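Vacancies > Kitchen and Production > Part-time

Measuring and Mixing Assistant, Groen test kitchen

Groen develops fruit syrups and cordials for cafés and small shops. We are looking for an assistant to measure, mix and record trial batches at our Fallell site. The post is part-time and permanent, and starts in March.

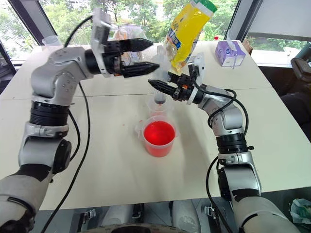
What the job involves

You will work at a bench with a product developer and make up small samples from written recipe cards. Most samples are mixed in clear plastic beakers and measuring cups, with a syringe for the smallest amounts. Colours and concentrates are strong and they stain, so a drip on a white table has to be wiped up before the next cup is filled.

The main duties are:

- measuring liquids by beaker, cup and syringe, and reading the level at eye height
- mixing samples in the order given on the card
- labelling every cup with the batch number and the time it was filled
- writing the amounts used in the batch book, including any mistakes
- washing, rinsing and drying all measuring equipment between colours
- keeping the bench stocked with clean cups, bags and tissues
- setting out samples for the tasting table at 11 am and 3 pm
- telling the developer when a concentrate is running low

A normal shift has 12 samples. On days when we are preparing for a customer visit there may be more, and you will be told the day before. You will not be asked to write recipes, though your notes on how a mixture behaved will be read and used.

Two ranges are in development this year. Brulo is a line of red fruit syrups for hot drinks and desserts. Deduver is a lower-sugar cordial sold in small bottles. You would begin with Brulo and move between the two once you know the cards.

What we are looking for

You need to be careful with small quantities and willing to start a sample again if the amount is wrong. Clear handwriting matters, as the batch book is kept on paper and typed up later. You should be comfortable working out millilitres and simple percentages without help – a calculator is provided.

Experience in a kitchen, pharmacy, school laboratory or paint shop would be useful. We will also consider people who have none of these. A food hygiene certificate is needed, but we will pay for the course if you don't have one and you can take it in your first month.

You must be able to tell close shades of the same colour apart. There is a short colour test at the interview. Please tell us beforehand about any food allergies, so that we can talk through which ingredients are used at the bench.

The work is mostly done standing. A high stool is available to anyone who wants one. Full cases of concentrate are brought in by the stores team, and the heaviest thing you will lift yourself is a tray of filled cups.

Hours and pay

The post is for 816 hours a year, worked as four-hour morning or afternoon shifts. Shifts are agreed a month ahead. Pay is 13 an hour in euros, with travel costs paid on top. Aprons and gloves are supplied and aprons are washed on site. There is a staff room with a fridge and lockers, and free parking behind the building.

How to apply

Send a letter of no more than one page and a list of your previous jobs to Nele Van Wijk, quoting reference 3096. Letters can be posted or handed in at the front desk. We don't need a photograph.

Interviews will be held at Fallell with Nele Van Wijk and Roel Peeters, who runs the test kitchen. Allow an hour and a half. The first part is a conversation. In the second you will be given a recipe card and asked to make up two samples at the bench, with time to read the card through before you begin. Bring flat, closed shoes and have long hair tied back.

Everyone who applies will get a reply. Questions about the work itself can be put to Roel Peeters by telephone through the front desk, between 9 am and 10.30 am.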